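The Desk by the Brick Wall

I said in the last newsletter that I would sort out the spare desk before the end of May, and I'm happy to report that I did (mostly!). It took me 43 minutes with a break for coffee, and I would have been faster if I hadn't stopped to read every single piece of paper I found in the top drawer. There was a takeout menu in there from Kuslow, the old noodle place on the corner, and I got very sentimental about their dumplings.

My plan was simple enough. Everything comes off the top, and then only the things you'd reach for in a normal working day get to go back on. Zahira Lubis talked me into it after she did her own desk over the winter, and she was pretty strict with me about the "normal working day" part. My tape collection did not make it. Neither did the mug of dried-up pens, and I tested all 28 of them before I let them go. Five still worked!
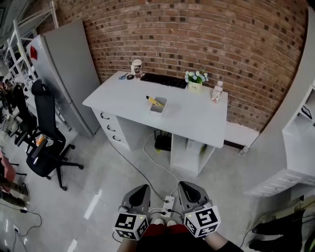 The keyboard was always going to stay, and I pushed it toward the back so there's room to spread out a notebook in front. I kept the little scissors with the blue handles too, because I open a lot of packages and I'm tired of doing it with my keys. And I'm very fond of the potted flowers. They're artificial, white and blue, and Dewanti Siregar teases me about them every time she comes by, but I have killed enough real plants in my life and these ones forgive me.

The small white container in the middle is my favorite part of the whole thing. Anything that wanders onto the desk goes in there, and when it's full I have to deal with it. So far so good — ask me again in a month.

The cables are my next job. The power strip is still out on the floor, and between the white cable and the dark one I can't get a broom through there without a fight. Amirul Hartono says to mount the strip up under the desktop, and Afiq Kusuma says a plain box with a lid would do it for less money. I've gone back and forth on this more than I'd like to admit. If you've done either one at home, please write and tell me how it held up, especially if you have a router under the desk as well.

Oh, and the three drawers still need sorting. I did the top one and closed the other two again.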